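Plurnine Precinct Desk 2, reviewed

Plurnine sells its Precinct Desk to local campaigns that need a voter contact list and a way to print walk sheets. I ran version 2 through a primary and into the first weeks of a county council race. The state file loaded in 40 minutes on an office laptop. Version 1 took most of an afternoon for the same county.

Address matching is the strongest part. Apartment numbers survive the import, which was not true of Rimport, the tool we used before. Walk sheets sort by odd and even sides of the street, and the print layout holds 21 doors to a page without shrinking the type. Turf can be cut by hand on the map or by precinct line – the second option is faster and leaves fewer orphan blocks.

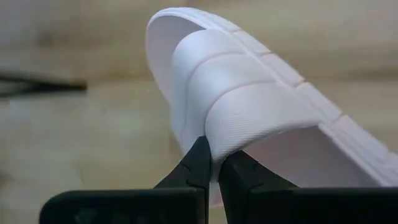
White slide sandal with a three-band padded strap.

Turnout scoring is weaker. The score runs from 0 to 5 and weighs primaries the same as general elections, so a person who votes every November but skips primaries lands in the middle of the list. The weights cannot be edited. Party scores are worse in places with open primaries, and the manual gives the topic one paragraph.

Phone entry works, with delays. Syncing a finished sheet took about 2 minutes on a weak signal, and the screen does not show progress. Notes longer than one line are cut in the export, so keep them short.

The license is sold by the race, with no discount for a runoff. A campaign in a small district can get by with the cheaper Sipos package if it has no apartment buildings to speak of. For anything larger I would pick Precinct Desk and build the turnout list separately in a spreadsheet. Plurnine lists editable weights for the September release.

Reviewed July 6, 2019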